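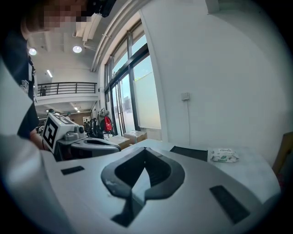
How does a robot learn to pick things up?

Updated 12/9/25

Pick up a pencil. Now put it down. You did that without thinking, but your hand had a lot to work out. It had to go to the right place, open wide enough, close, squeeze hard enough to hold the pencil, and stop squeezing when it was time to let go.

A robot has to learn all of this. One way to teach it is to let a person do the job first, while a computer keeps a record of every move. This page is about a kit made for that. It is called Zolto, and it comes from a company named Hnatiuk.

What is a hand-held gripper?

A gripper is the part of a robot that does the job of a hand. Many grippers have two jaws that open and close, a bit like kitchen tongs. Usually a gripper is fixed to the end of a robot arm.

A hand-held gripper has no arm. A person holds it and does the arm's part of the work. The Zolto gripper has a white and gray plastic body and curved jaws with dark pads on the inside. Each one weighs 433 grams, a little more than a can of soup. That feels light at first and heavier after a while, so the instructions say to rest after 20 minutes.

Most people work with a pair, one for each hand. Then they can do jobs that need two hands, like holding a box steady and closing its lid.

What are the black and white squares for?

On top of each gripper is a white cube with blocky black patterns on it. These patterns are called markers. They look a little like the square codes people scan with a phone, but they have a different job.

A camera looks at the marker and the computer works out where the cube is. It can also tell which way the cube is turned. If the pattern looks small, the cube is far away. If it looks squashed on one side, the cube is tilted. The sides of the cube are marked so that when one side turns away from the camera, another side can take over.

Try this at home. Draw a thick black square on a piece of card and ask a friend to hold it up. Look at it with one eye closed while your friend tips it back. The square stops looking like a square. Your brain knows the card has tilted, and the computer uses the same clue.

What does the person do?

The person does an ordinary job with the grippers. It might be putting something small in a box, moving a packet of wipes from one side of the table to the other, or folding a cloth. Then everything goes back to the start and the person does it again.

Each try is called a demonstration. A demonstration begins when the person starts the job and ends when the job is done. Zolto can store up to 10 hours of demonstrations before they need to be moved to a bigger computer.

It helps if the tries are a little different from each other. If the box is always in the same spot, the robot may only learn to reach for that spot. Move the box a bit to the left and it could miss. So people change the place of the box, the things they pick up, and even the room.

Some people also wear a headset while they work. It goes over the eyes, and it can be used to keep track of where the head and hands are.

What does the robot do with it?

The computer now has two kinds of information. It has video, and it has a list of where the grippers were at each moment and how far open their jaws were. A learning program goes through all of it and looks for patterns. When the lid is up and the jaws are holding something, what usually comes next?

Later, a robot arm with the same shape of jaws tries the job. It makes mistakes. It may close its jaws too early and grab air. The people teaching it then look at what went wrong and record more demonstrations of that part. 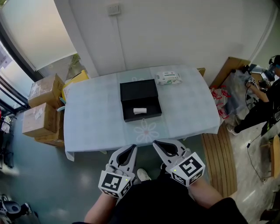
Bleddyn Parry asks: If the person drops something, do they have to throw that try away?

Sometimes. If the thing falls on the floor and stays there, the try is usually marked as a miss, so the robot does not copy it. If the person drops it on the table and picks it up again, the try can be useful. Robots drop things too, and they need to know how to carry on.

Is Zolto easy to use?

Hnatiuk says it is for ages 9 and up, with an adult helping. The jaws are simple to open and close. Big, soft things are easiest to hold. Coins are very hard, and so are playing cards lying flat on a table. You may find you want to put the gripper down and use your fingers.

The green lights on the cubes are handy when you are setting up, and the instruction book has a page about them. The book itself could be better. It uses long words like "calibration" and takes a while to explain them. (Calibration means checking that the computer's measurements are right before you begin.)

You also need space. Clear a table, and keep bags and cables away from where your feet will be. Your eyes will be on your work and you could trip.

Where can a class try it?

Zolto costs a lot for a family to buy, so most young people will meet it at school or at a club. Truvport lends the kit to schools and sends a helper for the first session. The Kosness science center has a Zolto table, and it will be open to school groups again in June. Ask a teacher to book.

Words to know

Gripper: the part of a robot that holds things.

Marker: a pattern that a camera can find easily.

Demonstration: one try at a job, done by a person and recorded.

Calibration: checking that measurements are right before starting.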